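Subject: Re: [Wevell-Home] Washing wool blankets without a machine
List: Wevell-Home
Time: 8:40 in the morning

Dear all,

Kianoush asked such a good question last night that I lay awake composing my answer, and now you are all going to get the whole thing with my first cup of coffee. I hope you don't mind!

Kianoush Mousavi wrote:
> My aunt has passed on two wool blankets to me, both from the old Muli mill,
> and they smell of cedar and closet. The tags are long gone. I do not
> trust our washer with them. Does anybody here still wash wool by hand,
> and if so, how do you get them dry before they go sour? I have a bathtub,
> a balcony and not much patience.

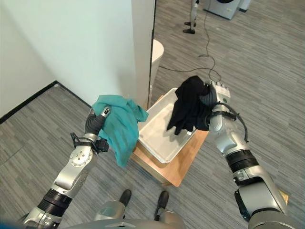

From: Roos Schouten
To: Wevell-Home list

Well, Kianoush, the bathtub is the main thing, so you are most of the way there. I have washed our blankets in the tub every April for 22 years, ever since the spring our old washer turned a lovely cream one into something you could have soled a boot with. (The cat had it for years afterward, so it wasn't a total loss.)

Run the water barely lukewarm, and fill the tub before the blanket goes in, so the tap never runs straight onto the wool. I use a plain wool wash with no perfume, 50 milliliters to a tub. The Aris one that was talked about on this list last winter is fine, though I find it takes more rinsing than I have the back for. Press the blanket down with flat hands, let it sit while you go and do something else, then come back and press again. Please don't rub it or twist it. I know it's tempting, especially at the grubby end.

Let the water drain with the blanket still in the tub and lean on it for a good long while. A wet wool blanket is a heavy, slippery creature and it will stretch if you haul it up by one corner. I roll mine up toward the faucet like a jelly roll and let it sulk there through lunch. Then rinse in water of the same temperature, as many times as it takes until the suds are gone. With mine that's usually 4.
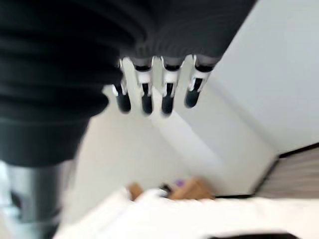
Can I add vinegar to the last rinse?
A small splash does no harm and helps clear the last of the soap, but test a corner first if the blanket has a strong color in it.

Now, the drying. I wouldn't hang them over the balcony rail, much as I love to see a balcony full of blankets, as the weight pulls them into a long sad shape. I lay mine over a big slatted rack with old towels underneath, turn them when I remember, and change the towels at bedtime. Rerkex used to make a folding rack that was just the right width. Mine has outlived two of its hinges and is held together with kitchen string, and if anyone hears of another one going, do write to me off list.

A breezy day is better than a hot one, and keep them out of strong sun. When you think they're dry, give them another night anyway, because the thick part along the hem always fools me.

As for the cedar smell, it fades by itself once the blankets are back in use. We put ours over the duvet from October on, and by the first frost they smell of us again.

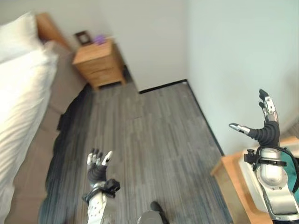

Bedroom with white bedding and a wooden nightstand.

One more thing, as I see the archive now has more than 600 messages under laundry and I'd hate for this to get lost in there: if you find moth holes, darn them before you wash. The edges open up terribly in water. I have a tin of old mending wool in the hall closet, mostly browns and greens, and I'd be glad to send you some if you tell me your colors.

Do let us know how you get on, and give my best to your aunt!

Warmly,
Roos

--
You are receiving this message as a member of Wevell-Home.
Replies go to the whole list.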